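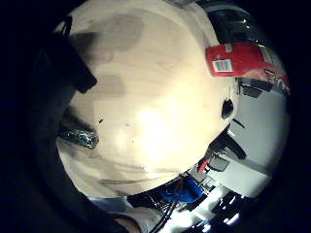

Wirnar opens its new seed drill line, and I got to poke around

I've been writing about farm equipment long enough to have sat through a lot of ribbon cuttings, and most of them run together. Monday's was more fun than most! Wirnar, the folks who make tillage gear and grain carts out on the Catacutan road, have finally started up the second assembly line they've been promising since last spring, and they let a bunch of us walk it end to end.

The new line builds the Staster, their pull-type seed drill. If you farm anywhere near here you've probably seen one of the early ones (the green hitch gives it away). Until now they put them together in a corner of the cart shop, between other jobs, and the wait got silly. My neighbor ordered his in February and was told to plan on planting with the old one. He did, and he still brings it up.

Plant manager Alfredo Magbanua told us the shop built 219 drills last year and wants to get to 1,000 a year once the line is up to speed. That's a big jump, and I said so. He laughed and said the frames were never the slow part, it was the row units, which all got assembled by hand at two benches. Now there are 10 stations, and the row units come down a track already bolted up and greased.

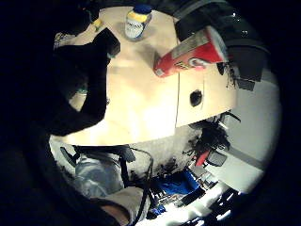 White bottle with a blue cap and a yellow band on the label.

The steel is being cut in-house now too. Wirnar used to send its heavier plate out to Pliment, and Pliment will still do the disc blades, but the frame tubes and brackets are cut and bent right there under one roof. Ülle Laur runs the welding side, and she walked us past the new fixtures, which hold a whole frame and roll it over so the welder can work standing up. I asked her what she liked best about them and she said her knees. I've done enough welding flat on my back under a disk to know exactly what she means.

Now, jobs, which is what most of you have been emailing me about. They've hired 20 people so far, mostly welders and assemblers, and they want more for an evening shift. Consolacion Sarmiento in the front office is taking applications in person, and she said you don't need a welding ticket to get in the door. They'll train you on the assembly side first and move you over if you want it. She wouldn't give me a wage figure, and believe me, I tried twice.

I also caught Wilfredo Tiongson, who looks after parts, because I had a bone to pick about seed tube sensors. Anybody who bought one of the first Stasters knows the connectors don't love mud. He says the new ones have a sealed plug and that the older drills can be switched over with a kit. No price yet, but dealers should have it before planting. I'll post it as soon as I hear.
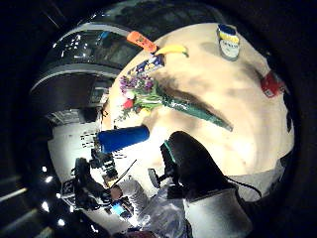 Flowers, a banana and a red package on the round tabletop.

One thing I didn't get a straight answer on is the wider drill. There was a long frame sitting on stands at the back of the building, clearly longer than anything in the brochure, and when I wandered that way I was very politely steered back toward the coffee. Ariel Castillo, who does the field testing, would only say they've got "something out on a couple of farms." If it's on your farm, call me, I'd love to come see it run.

The dealer open house is the next thing on the calendar, doors at 9 a.m., and they'll have two Stasters parked outside with the covers off so you can get a look at the meters. Bring boots, the lot behind the paint building is still gravel and mostly puddle.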